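Wendberg Flisa Wax Warmer

214 shares | 5 comments

The Flisa is a countertop wax warmer for home use. It melts hard wax beads, hard wax discs and most soft wax sold in tins, and it holds the wax at a steady temperature while you work. It comes with a removable inner pot, a lid, a pot handle and a cleaning cloth. Wax and applicators are sold separately.

It takes the place of our older Drakum warmer, which we stopped making in May. If you own a Drakum, your pot won't fit the Flisa, and a Flisa pot won't fit your Drakum. The lids are different too. We still sell spare pots for the Drakum and plan to keep doing so while stock lasts.

What it does

Hard wax has to be soft enough to spread and cool enough to put on skin, and the space between those is narrow. Cheap warmers tend to have one dial that runs from warm to very hot with nothing marked in between, and the heat drifts up and down as the element clicks on and off. You end up turning the dial back and forth the whole time you're waxing. The Flisa has 5 fixed heat settings. The sensor sits under the pot, close to the wax, and the element makes small corrections instead of long bursts. Once the wax has settled, you should be able to leave the setting alone for the rest of the session.

The settings are marked on the front. The lowest is for holding wax that has already melted. The next two are working settings, lower for the face and higher for the body. The fourth is for melting a fresh pot. The highest is for wax with a high melting point, and most people won't need it. Check the package your wax came in. If the maker gives a temperature, go by that and use the chart in the manual to find the matching setting. 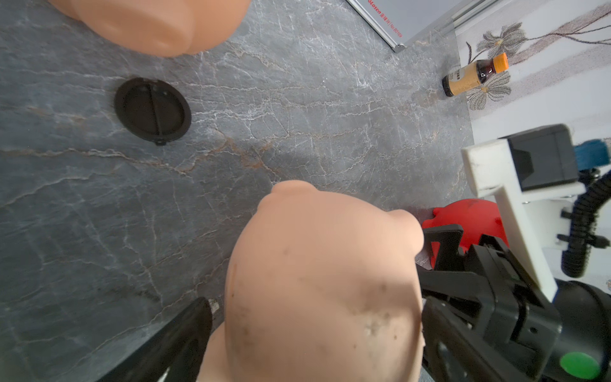
A full pot of beads takes 30 minutes to melt from cold on the fourth setting. A half pot takes less. Stir it once or twice on the way with a wooden stick, moving the softer wax from the sides toward the middle. When there are no lumps left, turn the dial down to a working setting and wait for the wax to thicken. It should look like honey and fall off the stick in a slow ribbon. If it runs off like water, it's too hot for skin and you need to wait longer. If it drags and pulls into strings, turn it up one setting.

Always test a small amount on the inside of your wrist first. Do this every time, even when you used the same wax at the same setting last week. Rooms change temperature, and so does the amount of wax in the pot.

Pot and lid

The inner pot is aluminum with a nonstick coating. It lifts straight out by the handle, so you can swap pots if you use one wax for the face and another for the legs. Leftover wax can stay in the pot with the lid on and be melted again later. Hard wax that has cooled completely will usually come out in one piece if you press in at one side. Don't use a knife or a metal spatula on the coating. A scratched pot still heats normally, but wax will stick to the scratches and it becomes a chore to clean.

The lid is clear so you can check on the wax without lifting it. Keep it on during melting. It keeps dust and hair out and shortens the wait. Take it off while you're working, as steam from the bathroom can collect under it and drip into the wax.

For people who go through a lot of wax, there is a pack of spare pots without handles. The handle that came with your warmer clips onto all of them.

Setting it up

Put the warmer on a flat, hard surface that won't be hurt by a few drips. A tray or an old towel folded flat under the tray will save you some cleaning later. Don't put the towel directly under the warmer. There are vents in the base and they need air.

The cord is 73 inches long, which reaches from a typical outlet to the far end of a bathroom vanity. Don't use an extension cord. Keep the warmer away from the sink and tub, and run the cord behind it, not across the front where you can catch it with your arm. It should be out of reach of children and pets for the whole session and for a good while afterward. The wax stays hot long after you switch off.

The first time you switch it on, run it empty on the second setting for a few minutes with a window open. There may be a faint smell as the element burns off residue from the factory. It goes away and shouldn't come back.

Which wax to use

The Flisa was tested with our own Pascu beads, and the settings in the manual's chart are based on them. Pascu is a hard wax that comes off without strips. It's sold in an unscented version and a version with chamomile. For the face, underarms and bikini line, the unscented one is the safer place to start.

You can use beads from other makers. Beads melt faster than discs, and small beads melt faster than large ones, so your times may differ from ours. Soft wax in tins can be used if the tin fits inside the well with the pot taken out. Measure the tin before you buy. It should sit flat on the base and lift out without scraping. Remove any paper label first, and take off the metal lid before you switch the warmer on.

Don't mix brands in one pot. Different resins set at different speeds, and the blend may turn brittle and snap when you pull. Sugar paste is not suitable for this warmer. It scorches at the bottom before the top is soft. Paraffin for hand and foot treatments melts fine, but the pot is too small to dip a hand in, so you would have to brush it on.
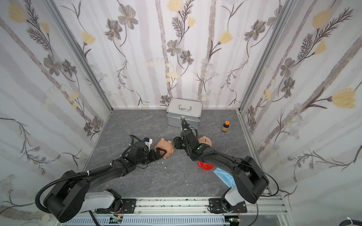 Getting a decent result

The warmer only handles the temperature. The rest is preparation. Hair should be long enough for the wax to hold, near the length of a grain of rice. Shorter than that and it will slip or break. Much longer and it hurts more than it needs to, so trim it first. Skin should be clean and fully dry, with no lotion on it. For hard wax, a thin film of pre-wax oil keeps the wax from gripping the skin. Wipe off the excess with a tissue.

Spread the wax in the direction the hair grows. Make the edges a little thicker than the middle and leave a lip at one end to hold on to. Let it set until it no longer feels tacky but still bends. Hold the skin tight with one hand and pull the strip back against the growth, low and close to the skin. Pulling straight up is the usual cause of bruising.

Don't go over the same patch again and again. If a few hairs are left, use tweezers. Don't wax over cuts, sunburn, moles, varicose veins or irritated skin. If you use retinol or an acid product, stop well before you wax, and ask a pharmacist or doctor if you take any medicine that thins the skin. Stay out of hot baths, saunas and direct sun for the rest of the day.

Cleaning

Unplug the warmer and let it cool until you can touch the rim. Wax that has dripped on the outside comes off with the cloth and a little baby oil or plain cooking oil. Then wipe it with a damp cloth and a drop of dish soap to get rid of the oil. Do the same inside the well if any wax has run down under the pot. A thin layer of wax in the well can keep the pot from sitting flat, and then the sensor reads wrong and melting takes longer.

The pot can be washed by hand in warm soapy water once all the wax is out. Don't pour melted wax down the drain. Never put the base in water or under the faucet.

If something seems wrong

If the light comes on but the wax stays hard, check that the pot is pushed down all the way. If the light flashes, the warmer has shut itself off to protect against overheating, usually from being left on empty. Unplug it, let it cool down fully and start again. If it keeps flashing with wax in the pot, stop using it and contact us.

The warmer is covered for 2 years against faults in the element, the dial and the cord. Wear on the pot coating isn't covered, and neither is damage from water or from using it in a salon. Keep your receipt. Unused warmers can be sent back in the original box. We can't take back a warmer that has had wax in it unless it's faulty.

In the box: Flisa base unit, inner pot, pot handle, lid, cleaning cloth, manual with temperature chart.

Color: white or sage. The sage one is out of stock for now.

5 comments

Verified buyer
Had the Drakum for years and was annoyed the pots don't fit. The heat is steadier on this one though, I'll give it that. Upper lip takes me no time now.

Guest
Does anyone know if the spare pots come with lids? The listing doesn't say.

Wendberg Support
They don't. The lid from your warmer fits all Flisa pots, and you can order extra lids under spare parts.

Verified buyer
Works as described. I find the third setting too runny with the chamomile beads so I keep it on the second for legs as well. Wish the markings on the dial were bigger, I can't read them without my glasses.

Guest
Waiting on the sage one. Please bring it back before summer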